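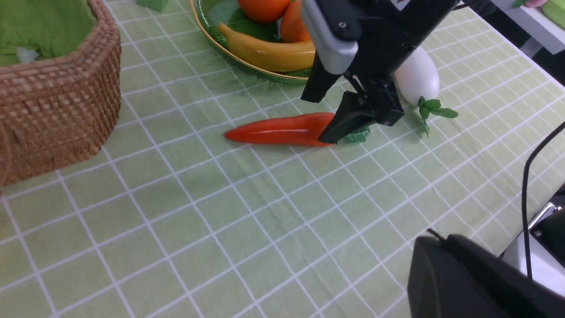

Ternix questions, answered by the person who wrote most of it

I get the same emails over and over (lovely emails, keep them coming), so I've put the answers on one page. If yours isn't covered, the Flasstead forum is the best place to ask.

What does Ternix do?

It's the bit of software between "there's a pepper on the table" and "the arm knows where to put its fingers". It takes wrist camera pictures, suggests a few places to grab, throws out the silly ones and passes the best one to your planner. It doesn't move anything by itself. If you want motion, you'll need Holroyd or some other planner that takes target poses.

Why do you test on fruit and veg?

They're awkward! A chilli pepper is thin at one end and has a stem at the other, a banana curves, and a radish has leaves that go everywhere. Boxes made me far too pleased with my own code. Shiny skins are good too, as the highlights wander about when the camera moves and the outline finder gets muddled.

Does a patterned cloth upset it?

It used to, dreadfully. Old versions loved a thin white line and would offer me a grasp on the tablecloth itself. There's now a flatness check that runs before anything gets scored. You can switch it off with flat_check set to no, and I'd leave it on unless your objects are very thin (playing cards, say).

How many grasps does it look at?

The default is 48 per object. You can push it up to 900 and it will cheerfully try, but I've never seen much gain past 100 and your planner will sit there waiting.

Can I use it with two arms?

You can, with a separate copy of Ternix for each wrist camera. They don't talk to each other, so the job of keeping the arms apart belongs to the planner. Give each copy its own name in the settings file or the logs get mixed together, which cost me a whole Sunday. 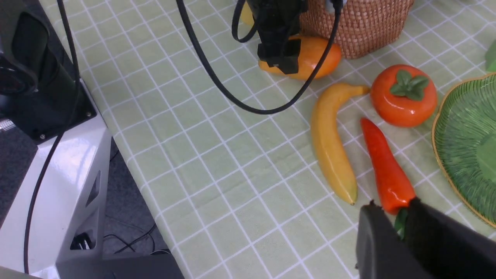

How do I stop it picking a grasp on the thing next door?

Turn up neighbour_gap. It sets how much clear space each finger needs before a grasp is allowed, in millimetres, and it starts at six. If you set it too high on a crowded table you'll get no grasps at all and a warning 114 in the log.

What is warning 114, then?

"No grasp left after filtering." It isn't a crash. Lower the gap a little, or ask the planner for a second view from a different height and run it again. I do the second view first, as it sorts out almost 100 per cent of mine.

Do I need to calibrate the camera every time?

Only if it's been knocked, moved or taken off. The Flarkden calibration tool writes a file that Ternix reads at start-up. If your grasps all land off to the same side, that file is the first thing to check.

Will there be a version with a proper window and buttons?

I'm working on a small viewer that draws the grasps over the camera picture. I was aiming for August but please don't plan anything round that, I'm slow at buttons.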